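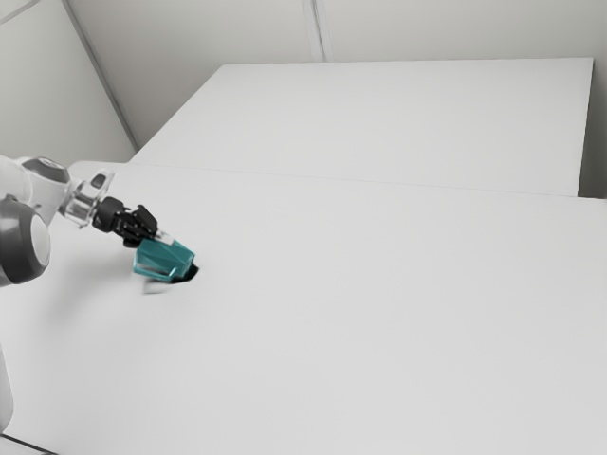
Learning to Grasp in Simulation
Notes for Unit 6, Robot Learning Seminar
Instructor: Loïc Riviere

Last time we finished with behavior cloning and the trouble it gets into when small errors pile up. Today we look at one of my favorite answers to that trouble, which is to train the policy in a simulator where mistakes are cheap, and then ask how much of what it learned survives the trip to a real arm. I love this topic, partly since the method fits on a single page and partly for how much there still is to argue about.

The setup

We follow the Tondberg study, the one you were asked to read over the break in November. The task is small on purpose: pick up one block from a table, lift it, and hold it. The policy sees a camera image and the joint angles, and it outputs a small change in gripper pose plus an open or close command. There is no map of the room and no model of the block's shape. Everything it knows about the block has to come out of the pixels.

The simulator, Pirnstead, gives us things a real lab would love to have. We can read the exact pose of the block at every time step. We can reset a failed attempt instantly. And we can run many copies of the world side by side, so a day of practice fits into a coffee break (a long one, but still!).

Randomization

Suppose we train in one fixed world, with the same light and the same table color every time. The policy does beautifully there and falls apart on a real camera. It has learned things that happen to be true in that one world, for example that the block is the only colorful patch around, and it leans on them hard.

Domain randomization goes after this directly. At the start of each episode we draw new values for a list of settings:

Visual: light direction and strength, table and wall color, block color, small shifts in camera position.
Physical: block mass, friction between finger and block, joint damping.
Timing: delay between a command and the motion that follows.

The policy never gets to see these values. It has to find behavior that works across the whole range, and the hope is that the real world looks like one more draw from that range. Please underline the word hope. A range that is too narrow leaves the real world outside it. A range that is too wide makes the task so hard that the policy turns timid, and you get an arm that hovers over the block and never commits.

The result

The study compares two policies, both trained in Pirnstead and both tested on the same real arm with no further training. The fixed-world policy succeeded on 11 percent of its grasps. The randomized policy reached 77 percent. That is a huge gap for a change that you could add to your own code in an afternoon.

Now the part I find most exciting. The authors then switched the visual randomization back off and kept only the physical and timing parts. Success dropped to 55 percent. So the visual part matters a great deal, but a policy that has only practiced with varied friction and delay still does far better than the fixed one. When I first read this I expected the order to be reversed. Think about what a short delay does to a gripper that closes on a moving estimate of the block, and the number starts to make sense.

A caution on reading these figures: a grasp counts as a success if the block is off the table when the episode ends. A block hanging by one corner counts the same as a firm, centered hold. The Willico group scores hold quality separately, and we will use their measure in the lab.

Shadows and contact

One question from last year's class deserves a spot in the notes. How does a policy with a single camera judge height above the table? The shadow is a strong candidate. As the block goes up, the gap between block and shadow changes, and under a fixed light that gap is nearly a ruler. Move the light around and the ruler bends. Sandu, our lab codebase, has a switch that turns shadows off at test time, so you can check this on your own policy.

For the lab

Train one fixed policy and one randomized policy with the default settings. Test both with shadows on and off, and plot all four success rates on the same axes. Then pick one physical setting, double its range, and retrain. Write a paragraph on what changed in the motion as well as in the score. Watch the episodes before you write!

Reading for next time: the Tondberg appendix on timing delay, especially the failed runs.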